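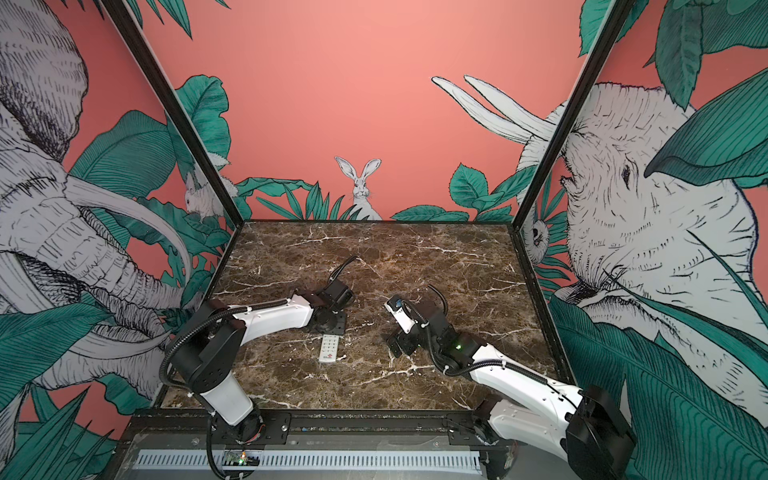 Start with both arms bolted to one front rail, so that neither can wander off on its own – I learnt that the slow way, in my corner of the workshop at Dirnstead.

Next, bring one gripper down gently until its fingers are level, and tighten the finger screws a little at a time. 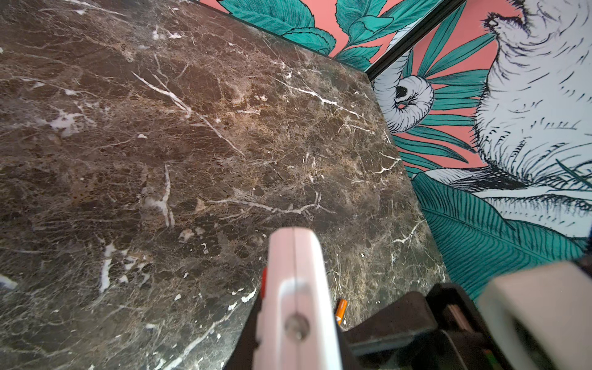
Gripper finger close to the marble top

Now try a light object, at quarter speed.

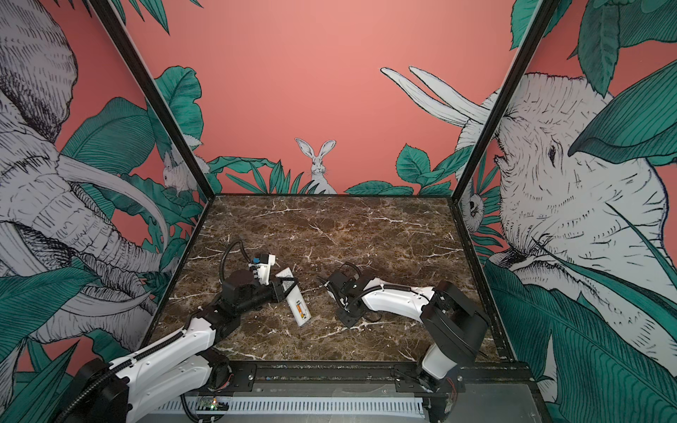 Can I start with one arm?
Of course, and add the second in July, as I did.

Close the fingers slowly and stop at first touch. 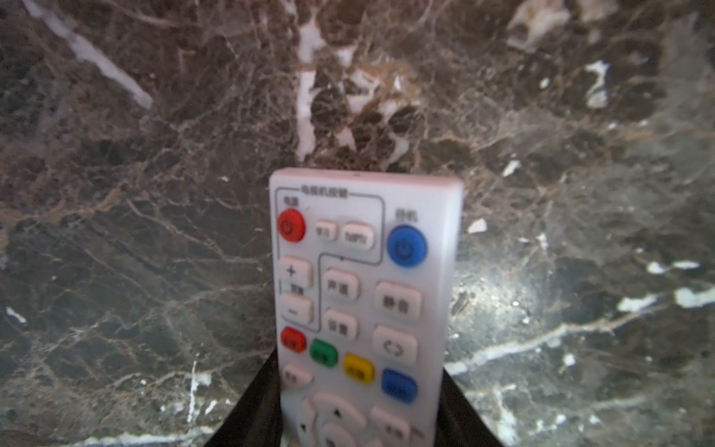 Remote held near its base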